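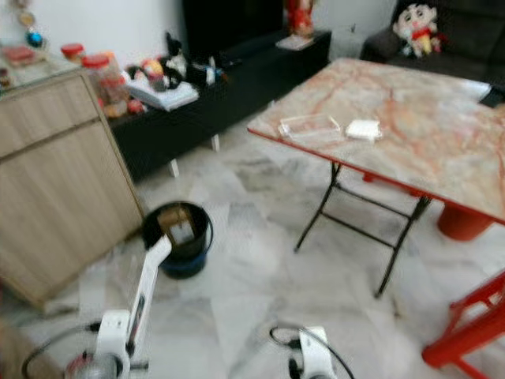
Figure 1. Living room with folding table, wooden cabinet and low TV cabinet.

HOUSEHOLD SPACES 2: CARE AND ORDER OF LIVED-IN ROOMS
Unit 6. Horizontal surfaces in the living room
Notes prepared by Ghada Nassar. Revised June.

6.1 Scope

Unit 5 dealt with closed storage. Unit 6 deals with what stays out. The unit covers tabletops, cabinet tops, consoles and the floor directly next to furniture. Shelving above eye level is treated in Unit 8 and is left out here.

The three figures show one room. Students should refer to them while working through sections 6.3 to 6.6. The practical exercise in 6.8 is carried out in a room of the student's own choosing.

6.2 Terms

Surface. Any level area, at any height, on which an object can be set down. The floor counts as a surface.

Resident object. An object whose normal place is the surface it stands on. A trophy kept on a cabinet is a resident object.

Transit object. An object set down on the way to somewhere else. Packets, opened packaging, keys and mail usually fall in this class.

Service object. An object that is out because it is used there. Snack jars, a tea set and a fan are typical.

Display object. A resident object with no use beyond being seen. Some objects belong to two classes. A teapot may be both service and display, and the household has to be asked which. The Prirberg sheet used in earlier years had a fifth class, "unknown", which students filled far too freely. It has been dropped. Where the class cannot be settled by looking, write Q in the class column and put the question to the household.

6.3 Work surfaces and folding tables

A folding table in a living room is a temporary work surface, even where it stands open all year. Its top is normally light, its legs are thin and its stability depends on the crossbars and the locking of the legs. Check the locks before wiping, and wipe with one hand flat on the top.

The table in Figure 1 has a marble-patterned top with a red edge and black metal folding legs. A clear plastic container and a small white packet are on it. Under the four-class system the packet is entered as transit. The container takes a Q: a container of that kind may be packaging or may be in daily use, and the two are handled differently.

Two practical points on patterned tops. Veined patterns hide crumbs, hair and dried spots, so the surface has to be checked by touch or with a light held low at the side. Clear plastic on a veined pattern is also easy to overlook. Clear objects are picked up first, before any cloth goes down.

Edge trim should be wiped along its length. Wiping across it pushes dirt into the joint between trim and top, and on older tables the trim lifts at the corners.

6.4 The floor next to furniture

Floor objects are recorded with the nearest piece of furniture, never as a separate group. The black bucket in Figure 1 stands in front of the wooden cabinet and has a brown and white box or carton upright inside it. For the record it belongs to the cabinet. The entry reads: bucket, floor, front of cabinet, holds box, Q.

The Q is correct here. A bucket with a box in it may be a way of carrying things from room to room, a trash container, or plain parking. The student has no means of telling by eye.

A floor object in front of a cabinet raises a second matter, access. Before it is recorded as harmless, ask whether the drawer or door behind it can still be opened to its full depth. Drawers that are hard to reach fall out of use, and what would have gone into them ends up on top. Lama Ghanem's survey notes (reading list, item 3) follow this through several rooms and are worth the time.

6.5 Cabinet tops under glass
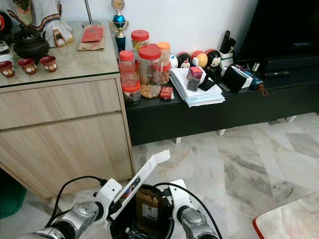 Figure 2. Glass-topped cabinet with tea things and display pieces; jars on the console.

A sheet of glass laid over a wooden top protects the finish from rings and scratches. It changes the way the top is maintained in four respects.

a) Moisture. Liquid that reaches the edge is drawn under the sheet and stays there. A cloth used on glass over wood is wrung out until it no longer drips. Spray goes on the cloth, away from the cabinet.

b) Grit. Sand or sugar under the base of a cup scratches glass when the cup is pushed. Cups, pots and figures are lifted straight up and set straight down.

c) Weight. A loose sheet carries a heavy figure without trouble if the wood under it is flat. It carries it badly if grit or a folded paper has slipped underneath. Look along the edge of the glass from the side and check that the gap is even.

d) The edge. Cut glass edges chip. Nothing is to be slid over the edge into a waiting hand.

The cabinet in Figure 2 is a good one for practicing classes, with several kinds of object sharing one top. The black teapot and the small red cups with their white and gold pattern form a set and are entered on one line. The robed figure and the small trophy are display. The brown paper folder or envelope, with the bright red envelope on it, is paper. Paper is entered as transit by default, but festive and ceremonial envelopes are an exception and always take a Q. They may be empty, they may hold money, and they may be kept for reasons of custom. They are never opened, stacked or moved to another piece of furniture by the person doing the work.

Order of clearing for a top of this type:

1. Paper, to a dry tray.
2. Cups, one at a time, to a padded tray.
3. Teapot, both hands, lid held.
4. Small display objects.
5. Large figures, only where two people are present. Otherwise clean around them.

Return is in reverse order. Take a reference photo first and put each piece back as it was. Households notice a shift of a finger's width in a display group, and complaints on this point outnumber complaints on dust.

6.6 Consoles and snack storage

Low consoles attract service objects. They are within reach from a seat, they are long, and the television fixes the direction in which everyone sits. The left end of the console in Figure 2 holds a group of lidded jars, among them a large clear one filled about halfway with light brown cookies. A small red box with a gold marking lies in front of it.

Food on a console is entered as service. The rules are brief. Lids are checked for a closed seat. Jars are wiped outside only. Contents are never topped up, combined or thrown out. A dark glossy top shows every ring and fingerprint, so the area under a jar group is wiped each visit and dried with a second cloth. Tall jars go to the back and short ones to the front when the household asks for advice on arrangement; when it has not asked, the group goes back as found.

Electronics on the same top are cleaned dry. Keep the wet cloth and the dry cloth in different hands or, better, in different pockets. Osvaldo Magalhães recommends two colors of cloth and no exceptions, and the course follows him.

6.7 Mixed-use rooms

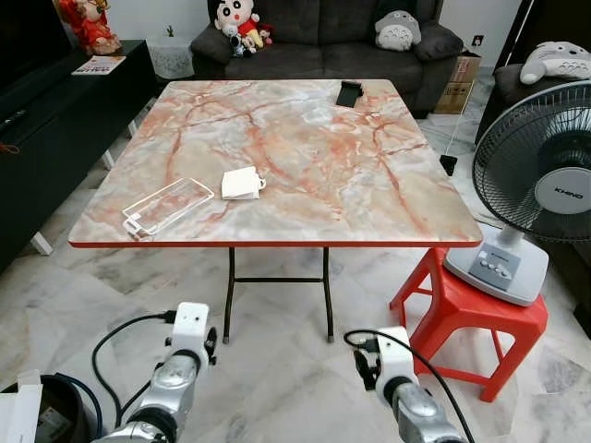

Cathal Buckley disagreed with the transit class at this point in last year's course and asked to have the objection kept in the notes. His view was that a table in the middle of a living room has no transit objects at all: "If the table is where the family opens things, then the wrapper is at home there until the opening is finished." He would enter the whole top as a single line, work in progress, and leave it alone.

The objection has merit and the sheet now allows it. A top may be entered as WIP where the household confirms it. Without confirmation the objects are entered one by one. In Figure 3 that gives a clear plastic phone case, a small white folded paper box and a black phone stand. The case and the stand both have to do with phones, which supports Buckley's reading, though it does not settle it. The paper box stays transit until someone says otherwise.

The fan is a service object. It stands on a red plastic stool, and the two are entered together as a stack. Stacks are recorded from the floor up: stool, fan. Before cleaning a fan on a raised base, switch it off, unplug it and lift it to the floor. The grille is wiped only after the blades have come to rest. Check that the base sits fully on the seat of the stool when it is returned, and that the cord does not cross a walking path.

Fabric sofas behind a work table collect what falls from it. Run a flat hand along the join between seat and back before vacuuming.

6.8 Practical exercise

Choose a living room in regular use. Time allowed is 20 minutes for the record and a further 20 for the report. Do not tidy before recording.

Use the Andari surface sheet, one per piece of furniture. For each line give object, surface, position (front, back, left, right), class or Q. Sketch the floor plan on the reverse, with the door marked.

The report answers the following:

– Which surface carries the most transit objects, and what is the nearest closed storage to it?
– Which drawers or doors are blocked by floor objects?
– Which Qs were settled by asking, and how many classes changed as a result?
– Which single object would you advise the household to move, and to where?

The last question is marked strictly. An answer that proposes buying a storage product receives no credit.

Maximum length 2,000 words including the sheets. Hand in on paper to Tia Kershaw, pigeonhole 37, by 4 p.m. on the date given in class. Late work goes in pigeonhole 39 and is marked with the next group.

6.9 Reading

1. Unit 5 notes, section on drawer depth.
2. Nassar, "Glass over wood: notes on care," course reader.
3. Ghanem, survey notes on blocked storage, course reader.
4. Flarnell cloth chart, fabric and finish table. The column on lacquered tops is out of date; use the correction slip at the back of the reader.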